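Print | E-mail

Kevser Türkmen
April 16, 2020

right, quick thread on the arm at Avholm, ppl keep asking

it does the picking up now. corks, lids, the fiddly bits. Tín used to do 200 a shift by hand, wrists were shot by Friday

nobody's been let go. but Tín minds the arm now and says teh day drags

Lụa likes it. I'm in two minds

what went is the chat. seven of us round one table before, now its two and a screen

asked for job swaps every fortnight. got a "maybe". will post when I hear

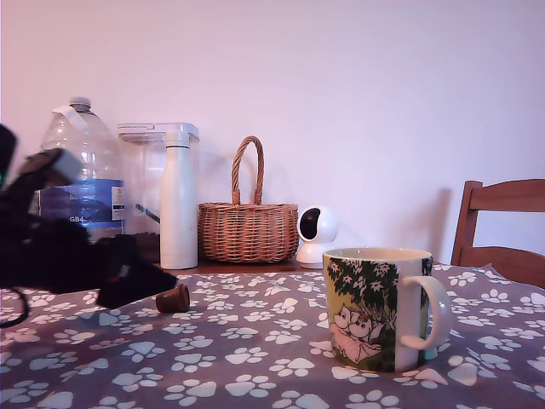
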